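About us

Hulitthorpe Evening & Saturday School
Adult classes in Sullness and Drekimville

Home — About — Courses — Fees — Find us — Contact

Who we are

Small school for grown-ups. Evenings and Saturdays, term time only. Languages mostly, plus maths, bookkeeping, sewing and a bit of local history when we can get a tutor for it. No uniform, no assembly, no register read out loud.

We started with one Spanish class above a shoe shop in Sullness. Two of that first lot still come. The shoe shop's gone, we've moved twice, and the Spanish class is now 4 Spanish classes at different levels. You can join any of them after a quick chat on the phone.

Page last updated 1 March 2021. Fees page is being redone, please ring if something looks wrong.

What we teach

Languages — Spanish, French, German, Vietnamese, Estonian. Beginners every autumn. Improvers carry on from where they stopped. Conversation groups are for anybody who can get through ten minutes without switching to English, and the tutors are kind about it.

Maths and English — for people who need the certificate for work, or who left school without it and want it now. Free to most people. Ask.

Bookkeeping — two terms, one evening a week. Bring a calculator, not your phone.

Sewing — Saturdays, Sullness only. We have machines. Bring your own fabric and thread, and scissors if your fussy about scissors.

Local history — back in the autumn we hope. The drainage and railway course had a waiting list last time so put your name down early.

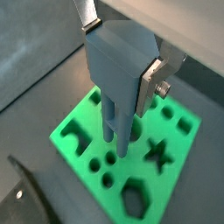
How classes run

Most groups are between six and twelve. Under six and we may have to merge you with the level next door, or move you to another night. We always ring first.

Ninety minutes with a short break. Tea and coffee in the corridor, put something in the tin. Homework is set in language and maths classes, and you'll get more out of it if you do it, but life happens and we've all done it on the bus.

Missed a week? Email the office and we'll send the sheets. Missed four? Still come back.

Our tutors

All part time. Several teach in the day as well, one is a retired surveyor, one runs a bakery and does French on Tuesdays. Everyone is checked and everyone has either a teaching qualification or is working towards one with our help.

Head of the school is Quang Võ. He came as a bookkeeping student, stayed on to help in the office, then took over the Vietnamese class and after that the rest of it. He does enrolment interviews himself and answers the phone more often than he should.

Estonian is taught by Mrs Pärn, who also looks after our library — 3,000 books, mostly donated, mostly in order. Students can borrow two at a time. Large print and audio on the bottom shelves by the door.

Where we are

Sullness — main building, behind the market. Office, library, sewing room, five classrooms. Step-free at the side entrance, ring the lower bell. Parking in the market car park, free after six.

Drekimville — two rooms on the first floor of the old post office. There is a lift but it's slow, leave yourself time. Languages and maths only. Bus stop right outside.

Fees

Language classes are £80 a term. Bookkeeping the same. Sewing is a bit more for the upkeep of the machines, see fees page. If you're on a low income or over state pension age, it's £30 and we don't make a fuss about paperwork — one letter or card will do. You can pay in two halves.

Full refund up to the second week. After that we'll move you to another class or hold the money over to next term.

How we're run

Not for profit. Fees cover tutors, rent and heating, and anything left goes into books and the hardship fund. Accounts are in a folder at the office if you'd like to read them, ask at the hatch.

Joining

Ring or email, or come to the hatch between four and seven, Monday to Thrusday. Office is shut all of August. Enrolment for autumn opens the week after and beginners' Spanish goes fast.

You don't need to know your level. You don't need to have liked school either.

Any questions, contact page, top right.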